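Rerow two-arm kit, loan unit, living room tidy-up trials
Notebook, May, started a little after 2 in the afternoon

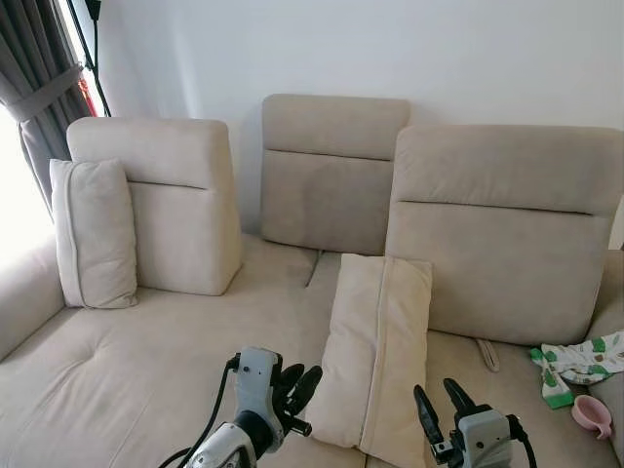 Sum-yee has been after me to write these up the same day, so I'm doing it with my tea going cold next to me. We have the Rerow from Tirnbridge on a 28-day loan, and the price if we keep it is 3890, which Norbert Bognár thinks is fair and I think is fair if the grippers hold up (more on that when I've had them longer!).

Today's job is pillows. Pick up, stand against the backrest, let go, back off. I was glad to start with something soft, as it forgives a lot, but cream on beige is hard going for the vision side and I'd like to try the same routine later with a darker pillow so we know what we're blaming. The raised seam seems a tempting place to grab. I'd still prefer a grip on the full thickness, one arm each side, and I've set the approach that way for now.

Garment and pink cup are for the next round, leave them be please.

Setup notes, for whoever has it next: the manual says up to 3 hours for calibration and I needed most of that, largely my own fault for skipping the page on wrist offsets. Mind the cables at the gripper housings when the arms come in low. I've asked Tirnbridge about longer ones.

Sum-yee wants the Chou fingertips compared before we decide. Ask Norbert where he put them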